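Venoser-users mailing list
Subject: Re: [venoser-users] How many folding demos before it's worth training?
Date: 2/22/24

Hi all,

Quoting the bit I can speak to:

> We're set up with two arms on a rail and want to start
> collecting cloth folding. Is it better to record one shirt
> a few hundred times, or lots of different cloths a few
> times each? And do you clear the table between episodes
> or leave the clutter where it is?

We've been chewing on the same thing at Mirnmont since September, so take this as one lab's opinion (and a fairly tired one, we've done a lot of folding).

We started with one cloth. The first 500 episodes were all the same square, same colour, same starting corner, and the policy learned it beautifully! Then we gave it a different fabric and it pinched at the air where the old corner used to be. We kept 39 of those episodes for regression checks and shelved the rest.

Now the rule is 10 episodes per cloth, then swap, and the operator picks the starting pose. Any grab that takes more than 2 tries gets tagged and kept. I used to throw those out and I regret it, the recoveries are worth having. Işık, our labelling tool, lets you filter on the tag later if you change your mind.

Cameras: please record the wrist views from day one. We added ours late and had to redo a pile of work. The overhead view is fine for where things are, but hopeless for which layer you've got hold of.

Our folding bench, two from the fixed camera and the middle one from a wrist:
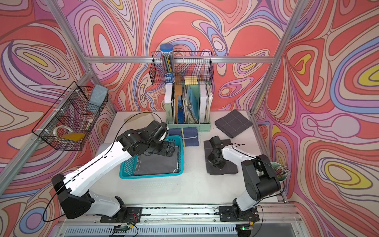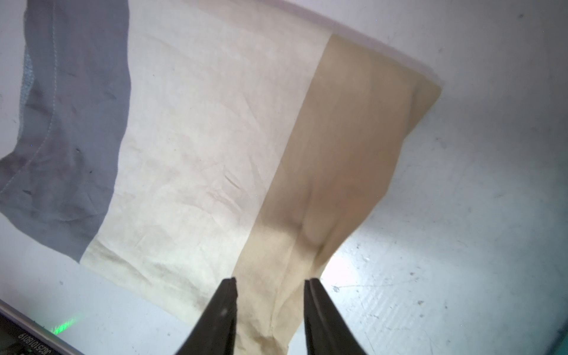
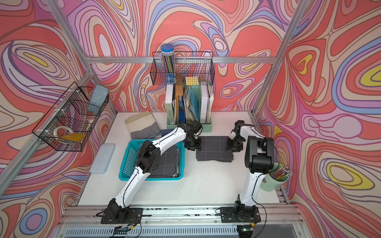 As for clutter, I'm firmly in the leave-it-there camp. Ours moves around between episodes and we don't tidy it back to a template. Having the teal basket and the mint green organizer on the table with the cloths means the model has to find the fabric among other stuff, and it gets a bit of practice at reaching past things too. The Emivmont folks do the opposite, bare table every time, and their loss curves look much nicer than mine, so maybe ask them as well.

One question back at you: are you logging both arms at the same rate? We weren't for a while, and I'm still finding episodes where the left lags the right.

Cheers from the Mirnmont bench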